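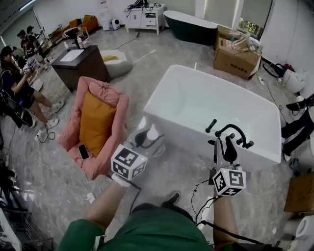 Handheld gripper pair in use at the bathroom station, right gripper on the tub faucet.

Progress report, Zulu handheld gripper sets
Period: February
Prepared by Amber Parsons for Colin Garside, Troson

Setup
The bathroom station is now in regular use. Each operator works with a left and a right gripper, and each gripper carries a marker cube on top. Both cubes have to be tracked before a session can be logged. Jordan Furnival redid the cube mounts at the start of the month after two of them worked loose. The new mounts use a locking screw and a keyed plate, so a cube goes back on in the same orientation and the offset file doesn't need to be rebuilt.

Calibration
We check jaw opening and cube offset before the first session of the day and again after lunch. The limit is 3 mm. Left grippers held it all month. Right grippers drifted past it on 9 checks, mostly on faucet and handle tasks, where the jaws take a side load. Bakari Mutiso traced this to wear in the jaw pivot bushing. Bushings are now replaced every 200 sessions. The old interval was 500.

Cables
Cable faults were the largest cause of lost time. The usual break is at the strain relief where the cable leaves the gripper body. We are trying a longer relief from Plullix on one set. If it holds up we will order it for the others. Operators have been asked to unplug at the connector and not pull on the cable.

Marker faces
Scuffed faces cause dropouts at low angles. Faces are wiped at the end of each shift and reprinted when a corner lifts. Matte stock works better than the glossy stock we started with, especially near the white tubs.

Open items
Spare jaws are still on back order. Brenda Stockdale has the quote and expects an answer Friday.
The Pludeo logging update has not been installed. It changes the timestamp format and we want to finish the current task list first.
The maintenance log is still on paper and needs to move to the shared sheet.

Spending is within the approved amount. The only request for next period is a second bushing kit.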